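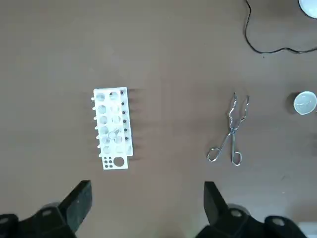

A reply to our August thread on shared equipment asked whether crucible tongs should go back in the drawer between steps or may be left out on the bench for the whole session. The laboratories at Nummont have received versions of this query from several teaching groups, and this thread sets out the current position.

Tongs may remain on the bench while work is in progress. They are to be laid flat, away from the edge, with the jaws clear of any surface that will later touch a sample. They go back in the drawer at the end of the session.

The revised bench guidance applies to all benches in the Valter Building, including the brown-topped tables on the ground floor, with effect from Tuesday, October 28, 2025. Printed copies are available from the Hrytsenko Store.

Racks first. White plastic test tube racks are held as a common stock and are not assigned to a bench. The stock was checked over the summer and stands at 119. Groups that have kept a rack in a locker are asked to return it to the Store without further notice.

A rack should be placed so that its long side can be reached from the working position. Large holes are for large tubes. A small tube dropped into a large hole will lean, and a leaning tube is the most common cause of spillage reported to us.

Racks are rinsed, drained and left to dry upright. Please do not stack them wet. Labels written directly on the plastic are no longer permitted; use removable tape and take it off afterwards.

Ceramic items next. Crucibles and small bowls are to be carried with tongs or with a dry cloth, according to temperature. A crucible that has been heated is treated as hot until 30 minutes have passed, whatever it looks like.

Lids are stored with their crucibles. We are aware that this has not been the practice in all groups, and that the Store now holds more lids than it can match. Any lid found on its own should be handed in.

Chipped rims are a reason for withdrawal. A stained interior is not. Stained crucibles should be sent for cleaning in the usual blue box.
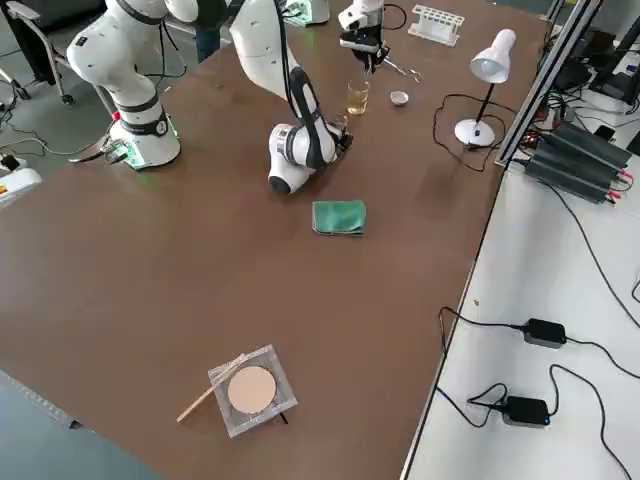
Cleaning itself is carried out with Flodent, diluted as directed on the dispenser. The undiluted liquid is kept at the sink and should not be brought to the bench. Glassware washed in Flodent is rinsed twice with tap water and once with purified water.

Cloths. Each bench is issued with 2 cloths at the start of the week. They are for drying hands, wiping the tabletop and setting down clean items. They are not for mopping up chemicals, for which absorbent sheets are provided in the cupboard under the sink.

A folded cloth takes up less room than one thrown down, and users are asked to keep cloths folded when they are not in the hand. Used cloths go in the lidded bin by the door. Please do not hang them on taps or lamps.

Tweezers are kept apart from tongs. The two are still being returned in the same tray, which bends the finer tips. Trays have been relabelled accordingly.

Desk lamps may be used at any bench. The cord should run to the back of the table wherever the length allows, and no vessel containing liquid should stand on it or inside a loop of it. Lamps with a damaged cord are to be unplugged and reported the same day.

Drinking glasses from the kitchen are not laboratory glassware. Where a teaching exercise calls for one, it must be marked on the base with the green dot supplied by the Store, and it does not go back to the kitchen afterwards.

Stirring rods. A rod may be left standing in a beaker during an exercise provided that the beaker is wide enough at the base to remain steady. Tall, narrow vessels should have the rod removed and laid on a clean surface. Rods with a broken or roughened end are disposed of as sharps.

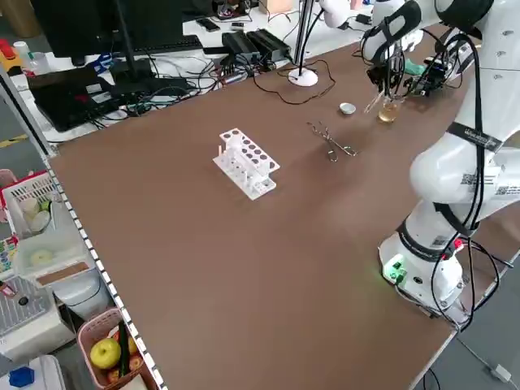
Several commenters have objected that the clearing time at the end of a session is too short, and that a bench with a rack, tongs, a beaker and a lamp on it cannot be properly cleared in the minutes available. One asked for the final exercise of the day to be shortened instead.

The point is accepted in part. From the start of next term, sessions in the Valter Building will close to new work earlier than they do at present, and the revised times will be posted on each door. The exercises themselves are set by the teaching departments, to whom the request has been passed.

In the meantime, the order of clearing is as follows. Liquids are dealt with first, then glass, then ceramic, then metal. The tabletop is wiped last, from back to front, and the lamp is switched off at the wall.

Groups sharing a bench should agree beforehand which of them will clear it. Where no agreement has been made, the group that booked the later hour is responsible.

Breakages should be entered in the book at the Store counter. No charge is made for ordinary breakages.

Questions on any of the above may be left as a reply to this thread. The Store counter is open until 2 on Fridays and will answer in writing.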